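How to Test Whether a Two-Arm Robot Can Tidy Your Tool Roll

Posted Feb 28, 2019 by Conceição Caldeira
Filed under: Chores, Two-arm setups

Can machines do chores yet? I get asked this at every family dinner, and my answer keeps changing (which is the fun part!). My favorite way to find out is a fabric tool roll. It's small, it's floppy, it's full of thin slippery things, and most of us have one that needs sorting. This guide shows how to run the chore as a fair test on your own bench, from laying out the table to scoring the tries.
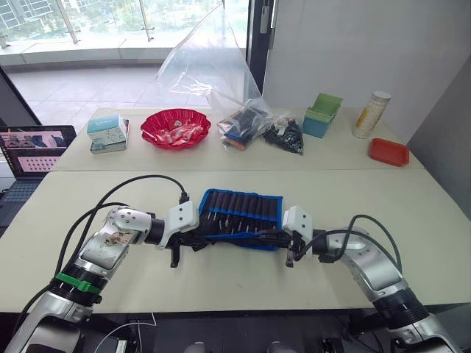
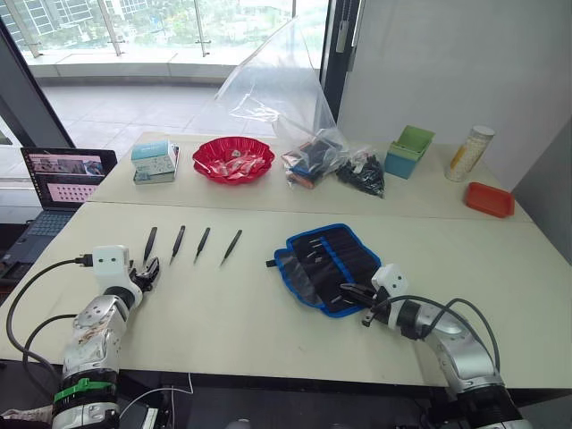
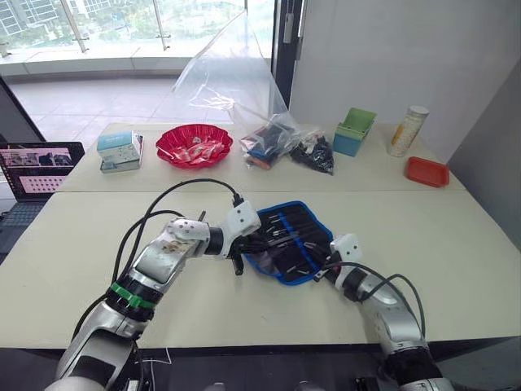
What you need

Two arms with grippers that can close on something thin
A tool roll that opens flat, with a pocket for each tool
A few tweezers or other slim tools
A pale, matte tabletop. Dark tools are much easier for the cameras to pick out on a light surface.
A laptop within reach but off to the side
A notebook, or our Drurari log sheet if you already use it

Step 1. Set the table

Lay the roll open in a spot both arms can reach without stretching. I mark two corners with tiny bits of tape so I can put it back in the same place for the next try. Keep your spare parts, bags and snacks at the far side. You don't have to clear the room. A kitchen or a workshop has stuff in it, and I want to know if the machine can cope with that!

Step 2. Lay out the tools

Put the loose tweezers in a row beside the roll, with a good finger's width between them. Point all the tips the same way for your first day. Later on, turn one around. Then turn all of them every which way and see what happens to your score. On our Cornico bench the neat row went fine long before the messy one did.

Step 3. Choose one job and write it down

"Tidy the roll" is too big. Pick one of these:

Pick up one tool and put it in an empty pocket
Take one tool out and set it on the table
Put away the whole row
Close the roll

Write down what counts as done before you start. Mine for the first job reads: tool in the pocket, tips showing, roll still flat, no help from me. If the tweezers go in halfway and lean over, that's a miss. Be strict. You'll thank yourself in November when you're comparing notes.

Step 4. Give each hand a role

People do this chore two-handed without thinking about it. One hand steadies the cloth and the other slides the tool in. Try to set up the arms the same way. When we ran the job with a single arm, the fabric slid along with the tool and the pocket mouth folded shut, again and again. With the second gripper holding the edge, the pocket stays put and you have something to aim at.

Check your cables while you're at it. Move each arm by hand through its whole reach and watch for any loop that could drag across the tools.

Step 5. Run slow, then count

Start with the speed turned way down. Do 80 tries before you change anything, and log every one, even the ugly ones. Especially the ugly ones! I use four marks:

Done
Dropped
Missed the pocket
Moved the roll

After 80 you'll see which mark keeps showing up. Fix that one thing, then go again. Our full log for the single-tool job came to 534 tries, and 300 of those were done by my strict rule. That's better than half, on a job I'd have called hopeless when I started. I was dancing around the bench.

Step 6. Do it yourself and compare

Sit down in the same spot and put the tools away with your own hands. Then try it wearing thick winter gloves. The gloves are a real eye-opener, and they give you a much kinder feeling toward the gripper.

If it keeps going wrong

Tool spins in the fingers: grab it closer to the middle, and add a thin rubber pad.
Fingers hit the table: raise the grasp height a hair at a time.
Pocket won't open: pick a looser pocket first, then work up to the tight ones.
Good in the morning, bad after lunch: look at your windows. Sun moves, shadows move, and cameras notice. We have big glass next to our table and I now write the weather in the log.

So, can it do the chore yet?

By my scoring, one tool at a time with a person close by, a lot of the time yes. A whole messy row with nobody watching, I wouldn't leave the house. But pinching a thin thing and working with cloth are two hard skills, and the same two come up in folding napkins, packing a sewing kit and threading a drawstring. That's why I keep coming back to it.

Next guide: Closing a zipper with two grippers (bring patience)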